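Section 5: Table-Clearing Practice Task

This section applies to student members of the Skimside Robotics Club who are recording practice runs with the hand-held grippers. Section 3 (Fitting and Checking the Grippers) must be completed first. Members working from the Lonimholm kitchen should also read the site rules posted there.

5.1 Laying out the table

1. Spread the cloth over the full table. Small wrinkles may be left in place.

2. Set out a mix of used packaging. Flattened pouches, crushed cartons, torn wrappers and empty cans are all suitable. Rinse cans and drink cartons beforehand.

3. Place the items close together, with some touching or overlapping. Leave part of the cloth clear so that the fingers can be opened fully beside the first item. 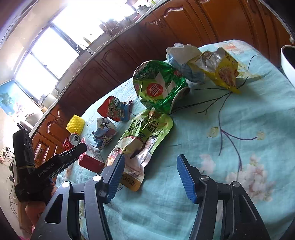 4. Do not use glass, blades or anything with a sharp lid. Items that have leaked must be replaced before the run begins.

5. Note the layout on the Stubbs sheet, using the item names printed there. Colour may be added where two items share a name.

CAUTION: Keep fingers and loose sleeves away from the linkage arms when the jaws are closing. The pivots can pinch.

5.2 Running the task

1. Open both jaws to their full width before each approach.

2. Lower the pads on either side of the item and close them slowly. Soft packaging should be held near its thickest part – a pouch held by one corner will swing.

3. Lift the item clear of its neighbours, carry it over the bin and open the jaws. The pads should not touch the rim.

4. If an item is dropped on the cloth, pick it up again with the gripper and continue. If it falls to the floor, leave it there until the run is finished.

5. Check from time to time that cables lying on the cloth have not moved into the path of the jaws.

6. Continue until the cloth is clear or the supervisor calls time. A run may be stopped early at the member's request, and the sheet should be marked "part run".

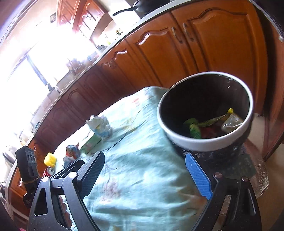 5.3 After the run

Wipe the finger pads with a damp cloth and let them dry before storage. Check each pivot screw by hand. A loose screw should be reported to the supervisor and tightened before the gripper is used again.

Return the completed sheet to the Astton folder in Room 316 by Tuesday. Sheets without a layout note will be handed back for completion.

NOTE: Sorting packaging by material is covered in Section 6 and should not be attempted during this task.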